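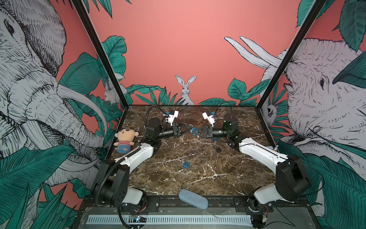
4. Sealing a stone tabletop

188 shares | 2 comments

This section covers polished marble and similar stone, including dark brown slabs with white and tan veining. It assumes you have finished Section 3 (cleaning) and that the stone has been left alone overnight.

The label on the Murnar sealer says "total protection." We would not plan around that. A sealer slows down oil and coffee. It does nothing against lemon juice, vinegar or wine, which eat into the polish itself, and no number of coats will change this. If a store tells you otherwise, ask to see it done on their own table.

4.1 Find out whether you need sealer at all

1. Put a few drops of plain water on a spot you don't care much about.
2. Wait 15 minutes. Wipe it dry.
3. Look for a darker patch where the water sat.
4. If there is no patch, stop. The stone is either dense or already sealed, and another coat will mostly sit on top and go cloudy.
5. If there is a patch, let it fade completely before you go on to 4.2.

Note: Dark stone hides the patch well. Look at it from a low angle with a lamp to one side, and try the white veins too. They can soak up water at a different rate.

4.2 Applying the sealer

1. Open a window. The "low odor" claim is generous.
2. Shake the bottle and pour a little onto a folded cotton cloth. Don't pour onto the stone.
3. Wipe on a thin coat, working in one direction.
4. Leave it for the time printed on the bottle. Longer is not better, whatever the forums say.
5. Buff off everything that has not soaked in, using a clean dry cloth. The surface should not feel sticky anywhere.
6. Repeat the water test the next day. Put on a second coat only if the stone still darkens.

CAUTION: Never let sealer dry on a polished surface. Dried film has to be taken off with more sealer or with solvent, and both are a miserable job.

CAUTION: Lay sealer rags flat outdoors to dry before throwing them away.

4.3 About the add-ons

The Voltberg heat pad and the Okitz polishing powder are sold next to the sealer. You can skip the pad. The powder is abrasive and will leave a dull spot on dark stone if you rub in one place, so we only suggest it for etch marks you have already decided you can't live with. Try it on the underside first, if the underside is polished.

4.4 How often

The bottle says every six months. It would, wouldn't it? Do the water test once a year, say each November, and go by what the stone does.

Note: "Lifetime" sealers get the same yearly test. We have not seen a good definition of whose lifetime is meant.

4.5 Daily care

- Wipe up spills when you see them.
- Use dish soap, well diluted, and rinse.
- No bathroom sprays, no vinegar, no "natural" citrus cleaner.
- Felt under anything heavy that gets dragged.

Last revised Sunday, August 8, 2021

Related sections
Removing oil stains with a poultice
Imhof table legs: leveling and load
Chips and hairline cracks: when to leave them alone
Laminate that looks like marble

Viewed 2,766 times
Contact | Copyright Murnar | Back to top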